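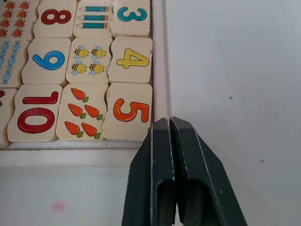

Plateau en bois et tuiles d'association nombre-quantité.

Lerkix conçoit et contrôle du matériel de numération pour classes maternelles. L'entreprise a été fondée par Wiroj Bunnag, ancien outilleur, qui dirige toujours le bureau d'études. Le catalogue compte 200 références, réparties en deux gammes : Boonyarit (encastrements et plateaux) et Tivell (tri, comptage, rangement).

Chaque numéral est associé à une tuile illustrée portant la quantité correspondante : cinq carottes pour le 5, trois crayons pour le 3. Le format des tuiles est constant à l'intérieur d'un même plateau.

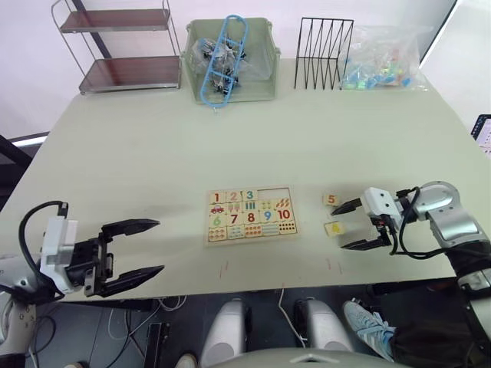
Le contrôle se fait sur table claire, plateau à plat, petites pièces en sachets transparents. On vérifie le jeu dans les logements, la lisibilité des numéraux et la concordance des paires. L'atelier de Dustgate traite jusqu'à 2 000 plateaux par mois. Il fournit 1 156 écoles. Les tuiles manquantes se commandent à l'unité, sur indication de la référence gravée au dos du plateau.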